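Kitchen > Storage > Countertop > Reviews

Review: Plemen rotating utensil stand

214 shares | 9 comments

My kitchen has four drawers, and one of them is taken up by the oven controls and doesn't open. For years the spatulas and ladles went into a stoneware crock next to the stove. The crock worked until it got full. After that, every time I wanted the slotted spoon, I pulled out the whisk and two other things along with it. I started looking for something that would hang the tools one by one, and after trying an Idahosa wall rail and sending it back, I bought the Plemen stand.

The rail is worth a few words, because many people will be choosing between the two. It is a good piece of steel and it holds a lot of weight. It also needs two holes drilled into tile, and I rent. The adhesive strips that come with it held for five days over the stove and then let go on one side during dinner. If you own your walls, buy the rail. If you don't, read on.

The Plemen comes in three pieces: base, pole and top. The pole screws into the base and the top presses onto the pole. There is one sheet of instructions and you can ignore it. Push the top down harder than feels right. I didn't the first time, and it lifted off in my hand when I unhooked a ladle.

There are eight hooks. In daily use I fill six of them. With all eight in use the wider tools bump into each other, and a potato masher needs the space of two hooks wherever you put it. The top turns, slowly and with a little drag, and I like that better than a free spin. It stays where you leave it.

Balance was my main worry. The store page gives a limit of 1,000 grams spread over all the hooks. I hung tools on opposite sides and had no trouble. Then I put 700 grams on one side, mostly a cast ladle and a meat fork, and the stand leaned but stayed up. I wouldn't leave it like that on a counter where people walk by. With 200 grams on one side, a normal spatula and a spoon, it doesn't move at all.

Cleaning is the weak point. Grease gets into the seam where the top meets the pole, and since the top has to be pressed on so hard, you won't want to take it off every week. I run an old toothbrush around the seam with dish soap on Tuesday nights when I do the stove. The base wipes clean with a damp cloth. White plastic near a stove will yellow sooner or later, and I would have paid a few dollars more for a dark one.

The other thing to check is your tools. The hooks want a hole or a loop in the end of the handle. Most of my Salier set has one. Two older wooden spoons don't, and they still live in the crock, which moved to the windowsill. I could drill them, but they're my grandmother's and I'm not going to.

A stand with eight curved hooks and a round base, on a light wood table:

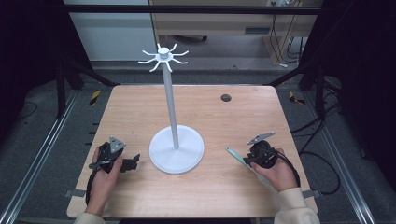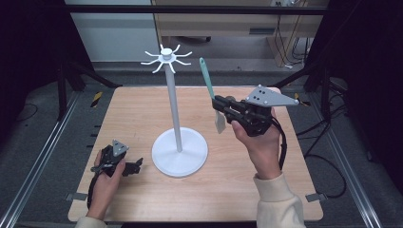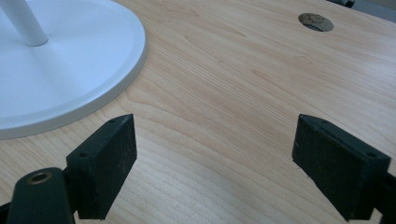 Height is something to measure before you order. Mine fits under the upper cabinets with the top on, but lifting a tool off a hook takes a bit more room above it, so I keep the stand pulled forward near the edge of the counter. That costs me some of the space I chop on. In a kitchen with open shelves, or on an island, you wouldn't notice.

I also looked at the Nunolness carousel, which has a heavier base and a tray around the bottom for small things. I used one at my sister's house for a weekend. It is steadier and easier to clean, and it costs twice as much. The tray mostly collected crumbs and a rubber band.

Good: no drilling, steady with normal tools, turns well, easy to put together.
Bad: seam holds grease, white only, two hooks too many for wide tools.

I'm keeping it. For a rental kitchen with few drawers it does the job at the price – just press the top down hard and hang the heavy ladle across from something else.

Rating: 4 out of 5

Related reviews
Idahosa steel wall rail, long version
Nunolness carousel with tray
Salier nylon tool set after a year
Drawer dividers for narrow drawers
Stoneware crocks, small and large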